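Can a foreign navy ship enter territorial waters without asking?

Asked by Olaia Bustamante

The news on Wednesday said a Plosov frigate passed 6 miles off Drarkinbridge and the government "took note". I thought the limit was 12. Is that not an incursion?

Birger Fjeld
Not automatically. Under the law of the sea, ships of all states have a right of innocent passage through the territorial sea. That covers warships too, though some governments insist on notice or permission first. Passage has to be continuous and quick – no weapons practice, no launching aircraft, no spying.

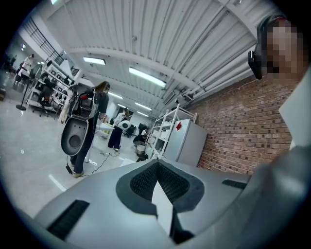
By the brick wall

Aircraft are different. There is no innocent passage for them, so a military plane inside 12 nautical miles without consent is a violation. Submarines have to surface and show their flag.

Saodah Goh
They do it to test the reaction. Same thing every August.

Concetta Sala
Birger is right. Also check whether the report meant nautical miles – papers mix them up. "Took note" usually means they watched it and chose not to protest.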